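# The bread letter: the December loaf

Hello again, and welcome to everybody who signed up after the Brerkadton winter market (I ran out of the printed recipe cards before lunch, so I promised you'd get it by email, and I meant it).

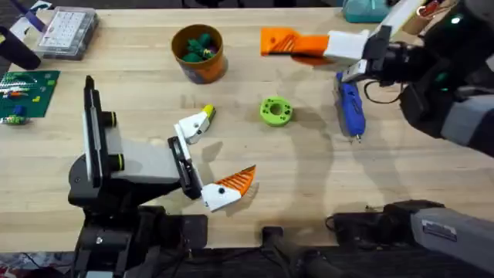
## First, the rye

I've been baking the same rye for a few years now and I keep fiddling with it. This month I finally stopped fiddling. The loaf I'm making every week is the plain one: rye flour, bread flour, water, salt, a spoon of molasses and a starter that lives in the back of my fridge and gets ignored more than it should.

Here's the short version for those of you who only open this letter for the numbers. The night before, I mix 200 grams of rye flour with the same weight of water and a big spoonful of starter, cover the bowl and go to bed. In the morning it should smell sour and a little fruity, like apples that have been sitting in a bag. Then in goes 300 grams of bread flour, a heaped teaspoon and a half of salt, the molasses, and enough warm water to make a dough that sticks to everything you own. Don't fight it with more flour! I did that for two whole winters and got bricks. Wet your hands and carry on.

It goes straight into a greased loaf pan. No shaping, no folding, no fancy basket. I let it sit until it has come up near the rim and there are little pinholes on top, and in my kitchen at this time of year that takes most of the morning. Then it bakes at 425 for fifteen minutes and 375 until it sounds hollow when you knock on the bottom. My oven runs cool at the back, so I turn the pan once.

And then you wait. I know. I KNOW. But rye cut on the day it's baked is gummy in the middle and you'll blame me for it. Wrap it in a dish towel and leave it until the next day. It's even better the day after that, with butter and something salty.

## Your questions about starters

A lot of you wrote in about starters over the last month, and most of the letters were worried ones. So:

- **Gray liquid on top.** It's hungry. Stir it in or pour it off, feed it, move on with your day. I pour mine off if it smells like nail polish and stir it in if it doesn't.
- **It didn't rise overnight.** Is your kitchen cold? Mine is freezing right now. Try the top of the fridge, or the oven with only the light on (and put a note on the oven door, please, I have preheated a jar before and it was a sad morning).
- **Pink or orange streaks.** Throw it out, jar and all. Sorry.
- **Going away for the holidays.** Feed it thick, almost like a dough, and put it in the coldest part of the fridge. It'll be fine for a couple of weeks. Give it two feeds when you get home before you ask it to raise any bread.

One reader asked whether she can switch a white starter over to rye without beginning again. Yes! Just feed it rye a few times in a row. It'll get thicker and look more like mortar than batter, and that's how it's supposed to look.

## Flour news

The mill at Grewal has changed its bags. If you buy their dark rye, the old three-pound paper sack is gone and there's a bigger one with a fold-over top, and I find it holds more flour than I can get through before it goes stale. I keep half in the freezer now. The flour itself seems a bit coarser than it was in the fall, so my dough has been taking a little extra water. Go by feel.

I've also been trying the Demura loaf pan that so many of you recommended, the long one with the lid. I like it for sandwich bread. For rye I'm less sure. The loaf came out with very square shoulders and a soft crust, and my family ate it without comment, so make of that what you will. I'm going to give it another go with the lid off.

A bigger test next month, I think, with caraway in one loaf and fennel in the other.

## What to do with the heel

I had 700 grams of stale rye ends in the freezer when I cleaned it out for holiday baking, which is a lot of heels. Some became croutons. Most of it went into a bread soup with onions cooked down very slowly, a bay leaf, stock, and a good splash of cider vinegar at the end. You tear the bread in, let it slump, and beat it with a wooden spoon until it gives up. It looks awful. We had it two nights running with a fried egg on top.

The other good use is crumbs. Dry the slices in a low oven, bash them up, fry them in butter with a little brown sugar and put them over baked apples.

## Odds and ends

The Zosodico cookie swap is on again, doors at 2 in the afternoon, and you need to bring your own tins. I'm bringing the ginger ones with the rye flour in them. If you want that recipe, reply to this email and I'll put it in the next letter.

Keep sending pictures of your loaves, flat ones too. I've got a folder of them and I go through it with my coffee.

Happy baking, and go feed your starter.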